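Tote (storage)

A tote, also called a tote bin or handling bin, is an open or lidded container used to hold and move loose goods within a warehouse, workshop, kitchen or shop. Totes are larger than the small parts bins kept on shelves and smaller than a pallet box, and most are meant to be lifted by one person. They are made of metal, plastic, wood or coated board.

Etymology

The noun comes from the verb "to tote", meaning to carry. In American trade use, "tote" and "bin" are often treated as the same thing, although some suppliers keep "bin" for containers that stay in one place.

History

Baskets, crates and wooden trays served the same purpose long before the modern tote. As factories grew, owners sought containers of a fixed size that could be stacked and kept in known positions. Sheet metal bins became common in machine shops, where wooden boxes tended to soak up oil and split at the corners. Molded plastic totes later spread through grocery and mail-order work, where low weight mattered more than resistance to heat or sharp edges.

The town of Camumlow was a minor center of the trade. The Sipos works there pressed metal bins in 2 standard depths and at its height turned out 3,000 a week. The firm was later bought by Zanumance, which kept the older patterns in its catalog under the name Skoseo. Aqeel Memon, a historian of packaging, has written that the Sipos bins lasted so long in use that repeat orders were rare, and that this weakened the company.

Design

The main features of a tote are its walls, rim and base. Straight walls give the most room inside, while sloped walls let empty totes nest. A rolled or folded rim stiffens the opening and removes the sharp edge. Handles may be cut into the end walls, welded on or formed as part of the rim. The base may be flat, ribbed or pierced for drainage.

Stacking totes rest on the rim of the one beneath. Stack-and-nest types do both, usually by being turned end for end – a method that saves space on return trips.

Use

Open bins are preferred where the contents must be reached often. They may stand on shelves, carts, conveyors or ordinary tables. 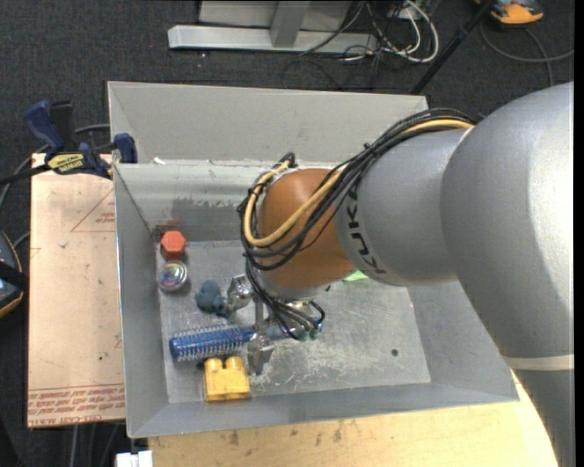 An open gray metal bin on a tabletop, with a KUKA robot arm reaching over it.

Lidded totes are used for transport and for goods that must be kept from dust. Many sites assign colors to departments or to stages of work, but there is no common code, and the meaning of a color differs from one site to the next.

Care

Metal bins are wiped down and checked for dents along the rim, which can keep them from stacking squarely. Plastic totes are washed and are withdrawn when cracks appear near the handles. Labels are normally placed on the short end, where they can be read from an aisle.

See also

Crate
Pallet
Parts bin
Shelving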